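Chapter 2

Lending, Returning and Shelving: The Daily Work of a Branch Library

What this chapter covers

The first chapter dealt with how a public library comes into being: who pays for it, who governs it and how a building is chosen. We now move inside the building. The chapter follows a book from the shelf to the reader's home and back again, and looks at the rules and records that make the journey possible. It also deals with the parts of the work that readers seldom see, such as sorting, weeding and repair.

By the end of the chapter you should be able to describe the main stages of a loan, explain how a loan period is set, compare fixed and floating stock, and write a simple weeding policy for a small branch. Terms printed in the margin are defined in the glossary at the back of the book.

Two branches used in this chapter

Most of the cases come from the library service of Akerwood, a district with one market town and a large area of farmland. Two of its branches appear often. Drinville is the main branch. It stands next to the bus station and is open six days a week, with two late evenings. Gallegos is a single large room attached to a primary school on the edge of the district, and it opens in the afternoons and on one morning.

The two branches share a catalogue and a delivery van but very little else. Drinville has a full-time staff, a reference section and a separate room for children. Gallegos has one paid member of staff at a time, and its users are mostly families with children at the school and older people from the nearby villages. A rule which works well in one place may be a nuisance in the other, and several of the exercises ask you to say why.

2.1 The loan as an agreement

When a reader borrows a book, the library and the reader enter into an agreement. The library agrees to let the reader take the book away for a set time without payment. The reader agrees to bring it back in the same condition, by a certain day, to a place the library has named. Everything else in a lending policy is detail added to those few points.

It helps to keep this in mind when reading the rules of a real library, because rules gather over time. A service may have one rule about wet weather, another about school holidays and a third about atlases, each of them written after a particular difficulty. When Akerwood reviewed its lending rules it found that the printed version ran to several pages and that staff at the two branches were working from different editions. Readers had been given a third version, shorter than both, on the back of the membership form.

The review team sorted the rules under four headings: who may borrow, what may be borrowed, for how long, and what happens if the item is late, damaged or lost. Any rule that did not fit under one of the headings was looked at again. Some were dropped. Others were moved into the staff handbook, since they told staff how to do something and placed no duty on the reader.

2.2 Who may borrow

A public library normally lends to anyone who lives, works or studies in its area. The wording matters. "Lives" seems simple, but a service has to decide what it will accept as evidence of an address, and a rule that asks for a household bill will shut out lodgers, young adults living with parents and people in temporary housing. For this reason many services accept a letter from a school, employer or support worker.

Children raise a separate question. A child's membership is usually signed for by a parent or guardian, who becomes responsible for the items borrowed. At Gallegos, where many children come in straight from lessons, forms were often taken home and forgotten. The branch now allows a child to borrow a single book on a temporary ticket while the form is on its way. Losses under this arrangement have been small, and the head of the branch regards them as an ordinary running cost.

2.3 How long is a loan?

The length of a loan is a balance between two groups: the person who has the book and the people who are waiting for it. A long loan suits the first group and a short loan suits the second. If nobody is waiting, there is little reason to call the book in at all, and for this reason most services allow renewals.

Consider a branch with a stock of 1016 books for children under seven, of which roughly 400 are out at any one time. The remainder are on the shelves, and the branch can afford a generous loan period. Now suppose the same branch has 2 copies of a new novel and a long waiting list. A generous period here means that the last person on the list may wait for most of a year. The sensible course is to give the novel a shorter loan and leave the children's books alone.

Some services dislike having more than one loan period on the grounds that readers find it confusing. There is some truth in this, and a service with five or six different periods will spend a good deal of time explaining them. Two periods, clearly marked on the cover of the book, seem to cause little trouble.

2.4 Issuing and returning

At Drinville, loans are recorded by Havusico, the system that also holds the catalogue and the membership list. The reader's card is scanned first and the books afterwards. Each scan ties the number of the book to the number of the reader and adds a date. When the book comes back, a second scan breaks the tie. The record of the loan is then kept for a short period, in case a damaged page is noticed late, and after that it is removed.

Older methods did the same job with card and ink. A slip was taken from a pocket inside the book, placed with the reader's ticket and filed under the date due. Students sometimes treat card systems as a curiosity, but they are still in use in places where the electricity supply is uncertain, and any branch should have a paper method ready for the day its computers fail. Gallegos keeps a ruled notebook under the desk for this purpose. The columns are headed with the date, the card number, the book number and the initials of whoever made the entry.

Returned books should be checked before they go back on the shelf. A quick look is enough: cover, spine, first and last pages, and a flick through the middle for anything left inside. Items needing repair go on a separate shelf. Items that have been reserved go on another. The rest are placed on the trolley in rough order, which makes the next stage faster.

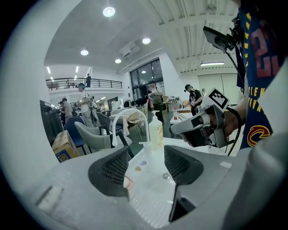
2.5 Shelving

Shelving is often given to the newest member of staff, with very little training. A book put back in the wrong place is lost to everyone until somebody comes across it by chance. The catalogue will say that it is in the building, the reader will be told to look again, and staff time will be spent on a search that may well fail.

Good practice is simple to describe. Sort the trolley fully before leaving the desk. Shelve one section at a time. Look at the book on either side before letting go. Leave some space at the end of every shelf so that a full row does not have to be moved to fit in one more volume. In addition, each section should be read through from end to end at regular intervals to find misplaced items. At Drinville this is done before opening, a few bays at a time, and the person responsible signs a sheet at the end of the bay.

Fixed and floating stock are treated differently at this stage. Fixed stock belongs to one branch and is sent home if it is returned elsewhere. Floating stock stays where it is handed in. Floating saves van space and gives small branches a change of titles, but it can leave one branch crowded while another runs short. Akerwood floats its adult fiction and large print, and keeps everything else fixed. We return to the arguments for and against in section 2.7.

2.6 Weeding

Weeding means taking books out of stock for good. Readers are often upset by it, and new librarians are often reluctant to do it. Yet a shelf crowded with worn or outdated books hides the good ones, and loans tend to rise after a careful weed even though there is less to choose from.

A written policy protects both the stock and the staff. It should state how worn a book must be, how long it may stand unborrowed, and which subjects need to be checked for age. Books on law, medicine and travel date quickly, while local history should hardly ever be discarded. The policy should also say what becomes of the books, whether they are sold, given away or sent for pulping.

Exercise 2A

Choose a section of 100 books in a library you are able to visit. With permission, note the date of publication and the date of the last loan for each, where these are shown. Write a short report saying which books you would withdraw and on what grounds. Keep your notes, as you will need them again for the exercise on floating stock.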